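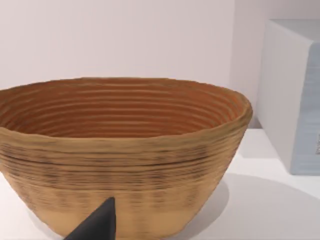

21 July 2022

Last updated by M. Maglaya

Sim rules, again. Erasto's basket runs are back and 50 of them can't be used - no seed logged, no asset version, and a comment field reading "fine." So, as of now:

Seed and asset version go in the run name. Unnamed runs get deleted at 900 MB of scratch, by me, with pleasure.

Fingertip contact with a rim counts as contact. "Grazed" is not a category.

Friction values stay locked during a batch. If you must tune, start a new batch and write down what you changed.

Failures stay in the set. All 8 of mine are in there, sadly.

Still to settle with Erasto: who checks the collision mesh on ridged objects. He says me.

2 comments 0 shares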